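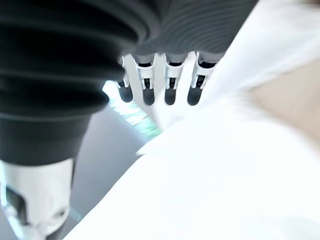
Fork gaiters for the Nastar come in two patterns, and I think the confusion in this thread is that people are ordering one and expecting the other. The early pattern has sharp V-shaped folds and is the same width from top to bottom. The later one, fitted from September 1964, has rounded rings and gets narrower as it goes down. The black bellows on the left has the kind of profile I mean: stacked round rings, then a plain dark section under the lowest one. On the fork gaiter that plain part is the cuff, and it is where the clip sits. If yours has folds right down to the end there is nothing for the clip to grip and it will creep up the leg, whatever you tighten it with.

Khurram Farooqui wrote on 2024-03-09:

> Has anyone fitted the gaiters from Cheetham lately? Mine
> arrived last week and they look wrong to me. Fully stretched
> they are fine but with the bike off the stand the folds
> bunch up against the bottom yoke, and the lower end won't
> stay put. I have tried two sizes of clip. The old ones were
> too perished to measure so I have nothing to compare with.
> Bike is a late one, or so the log book says.
>
> Also, is it worth greasing the inside before they go on?

Khurram, from what you say you have been sent the early pattern. Cheetham list both under the same heading and the only difference on the page is the length: 120 mm closed for the early type and 109 mm for the late. That 11 mm is your bunching. I would ring them and read out the closed length, as the part numbers have been swapped round at least once.

Don't go by the log book. Mine gives the date it was first registered, and the bike had been sitting in the dealer's for a good while before that. Look at the bottom yoke instead – the late one has a shallow step turned on the underside for the top of the gaiter.

For the clips I use the Clikbridge ones with the flat band. They need a small screwdriver to undo but they don't cut in. Cable ties will do to get you home.

No grease inside. It rots the rubber and holds grit against the stanchion. A wipe of silicone on the cuff helps it slide over, and that is all I put on.

I have a late pair off my spare forks, used but with no splits, and can bring them to Skinstead if you want to try them for size before sending yours back.

Terence Fairclough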